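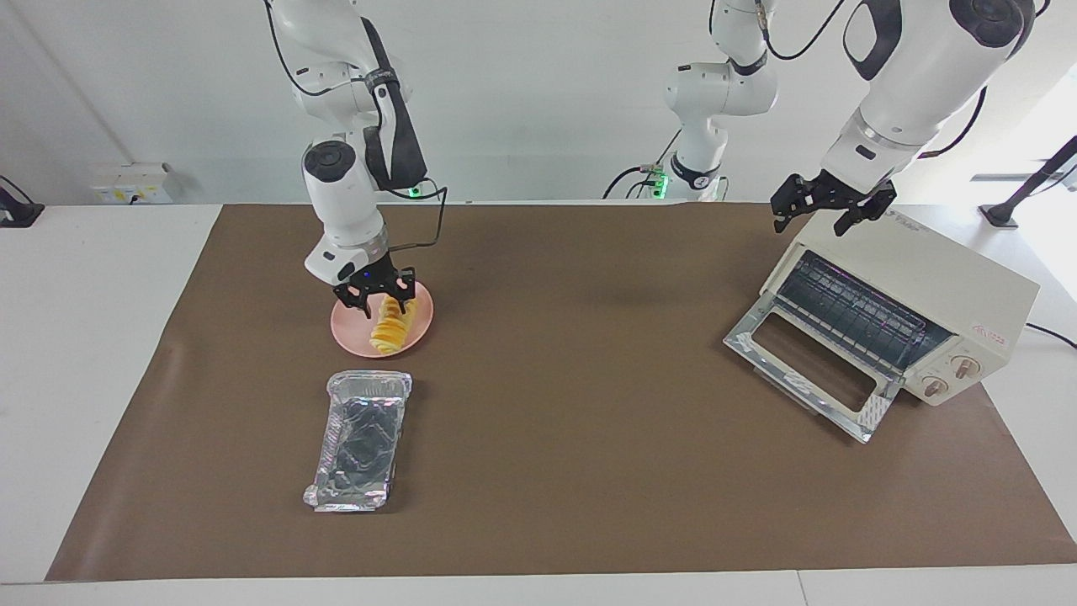
Figure 1. Pink plate on brown paper.

Reheating Loads in Shared Kitchens: Grulldale and Skusmont Residences
Project report, submitted 1st May

Background

Electricity at both residences is metered by floor. The monthly figure for a floor includes lighting, hot water boosting, laundry and the kitchen, and residents have no way of separating these. The kitchen share is usually discussed in terms of the full-size ovens and the cooktops, as these have the highest rated power. Reheating of small portions has received less attention, although it happens throughout the day and often in the evening peak.

The aim of the project was to estimate how much kitchen electricity goes to reheating and whether the choice of appliance makes a practical difference. Cooking from raw ingredients was outside the scope. Kettles were also left out, as hot drinks would have swamped the log.

Method

The study covered two kitchens, one at each residence, shared between 50 residents in total. Plug-in energy meters were fitted to the microwaves and benchtop ovens. The full-size ovens are hard-wired and could not be measured this way. Their consumption was taken from the circuit meter on the kitchen board, with the reading noted before and after each use.

Residents filled in a paper log beside the sink. Each line recorded the appliance, the type of food, the number of portions and the start and finish times. Logging ran for four weeks. Meter readings were matched to log entries by time. Entries with no matching load were discarded, as were loads with no matching entry, so the totals given to each residence are lower bounds.

The Grulldale meter lost its clock setting during a power interruption in the first week. Times for that week were corrected by hand against the refrigerator cycle, which was regular enough overnight to serve as a reference.

Results

The cleaned log contained more than 200 entries. Single portions made up most of them at both sites. The microwaves used the least electricity per portion in every food category. The full-size ovens used the most, and the gap was widest for single portions, where much of the energy went into warming the oven body and the trays.

Benchtop ovens fell between the two. Their position depended on whether residents preheated. Where the finish time closely followed the start time, a benchtop oven came reasonably near the microwave for bread and pastry. Where the oven was preheated and left on between users, it could approach the full-size oven. The log does not show directly that an oven was left on, but long flat sections in the meter trace after a finish time are hard to explain otherwise.

Heat loss through the door was not measured. Benchtop ovens are small, and opening the door to check the food exchanges a large part of the warm air. The thermostat then calls for heat again. This appears in the Skusmont traces as short bursts late in the reheating period.

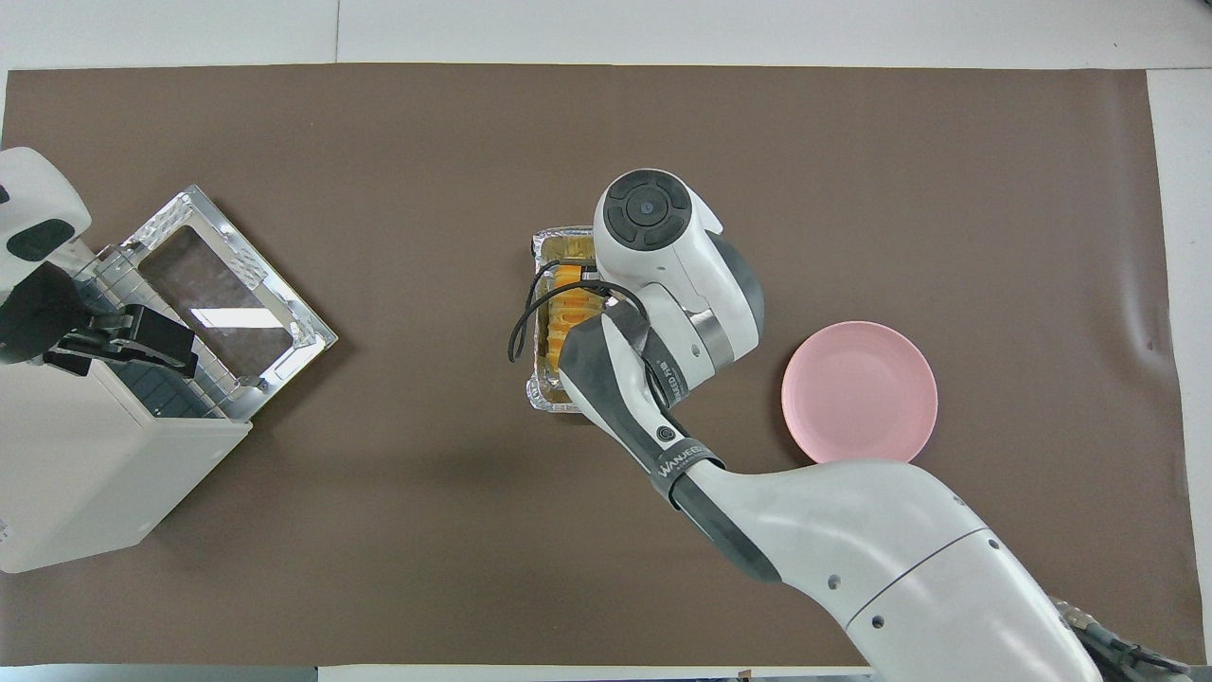
Ziad Chamoun commented on the draft that energy per portion should not be the only basis for comparison, because residents who find microwaved pastry soft tend to throw part of it out, and wasted food carries an energy cost of its own. The log had no column for leftovers, so the point could not be tested. It has been added to the list of changes for the September round.

Limitations

Portion size was self-reported. "One portion" of soup and one portion of lasagne were treated alike, which is a weak assumption. The category labels were also too broad – "leftovers" was the most common entry at Skusmont and tells the reader very little.

Participation dropped in the third week, when assignments were due. Reheating probably increased over the same days, judging by the unmatched loads on both microwaves.

The two kitchens differ in layout. At Grulldale the microwave sits beside the refrigerator, while at Skusmont it is on a high shelf at the far end of the room. Some of the difference in appliance choice may come from this alone.

Recommendations

Place the microwave at bench height near the refrigerator in both kitchens. Fit mechanical timers to the benchtop ovens so that they switch off without being attended. Keep the full-size ovens for batches of several portions.

For the next round, the log sheet should carry a column for leftovers thrown out, a column for preheating and a short fixed list of food types. The meters should be checked weekly for clock drift. Raw readings and the matching spreadsheet are held in the Jomham project folder.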